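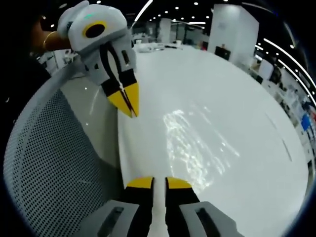

Page 6

Guides > Tuka hand-held grippers > Recording with two grippers > Before your first take

Okay, so you've got both grippers charged and you're itching to record. Me too, every time! Give this part a few minutes first, though. We train the Tuka policy straight from what the grippers see, and sloppy starts show up in the results later.

1. Stand at the white table with one gripper in each hand. I like to keep my elbows loose.

2. Check for the green light near the top of the bird's head. If you can't find it, stop and go back to the charging section.

3. Bring the yellow tips of the bird gripper nearly together and hold them just over the tabletop. Point the other gripper in toward the middle of the table, fingers open a little.

4. Hold still while you count to six (slowly!), then start your task.

Note: The starting pose matters more than I expected. When Kasun Amarasinghe and I went through our first 1139 takes, the ones with a steady start gave us a much better policy than the rushed ones, even on the same task. We now toss any take that skips step 4.

Note: A shiny table throws glare back at the lens. I leave it alone, as I want the policy to cope with it, but please keep the lights the same for a full batch of 100.

Caution: Don't squeeze the fingers hard against the table. The tips can shift, and then the finger width we log is wrong for every take after that.

5. Save the take under the task name and your initials. Batches go to the Watgate folder at the end of the day.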